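Clothing Drive Wraps Up, Sorting Continues Through the Holidays
Dec 26, 2024

The winter clothing drive closed with 3,000 pieces taken in across the Callton and Riis drop-off points. That is 1,000 more than the July drive brought in, and most of the difference is denim. Jeans, jackets, skirts and overalls came in by the bagful, and there is still a good deal of it to get through before the shop on Prokolholm Street can put it out.

The storeroom at Riis filled up early, so 16 households have taken bags home to sort and fold on their own time. Thank you to all of them. If you have a bag at your place, please bring it back to Riis when it is finished, even if you have another one still to do. Partial bags are fine too - just write "not done" on the tag.

Gunnlaugur Thoroddsen is keeping the list of who has what. He asks that everyone use the same method for denim, as the last batch came back folded four different ways and had to be done over. Spread the piece out on a bed or a large table, check the pockets, and close the zipper and top button. Look along the waistband and the inside seams for worn stitching. Fold jeans in half lengthwise, then in thirds from the hem up, with the waistband on the outside so the size can be read at the shop. 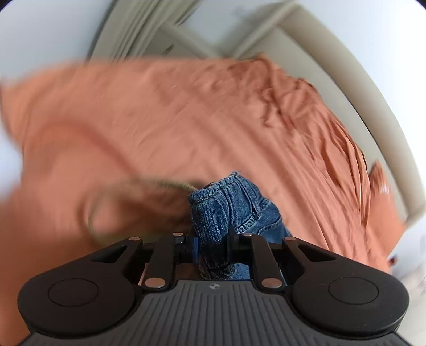
Denim being handled over an orange bedspread.

Faded is fine and sells well. Small holes at the knee are fine. Broken zippers, torn belt loops and missing buttons go in the mending pile, which Marix Tailoring has agreed to take on again this year at no charge. Anything with oil or paint on it goes in the rag bag. Please don't wash items at home unless you have checked with Gunnlaugur first. Some of the heavier pieces take a long time to dry, and we have had a few come back damp.

Bedding is being handled separately. We took in more sheets and duvet covers than expected, and the shop has room for only two shelves of it. Full sets should be tied together with string or a strip of cloth. Single sheets can go in any bag marked "linens" and will be matched up later if a partner turns up.

Tags and empty bags are on the shelf inside the side door at Riis. The brown tags are for denim and the white ones for everything else. We are running low on brown, so please take only what you need for the bag you have.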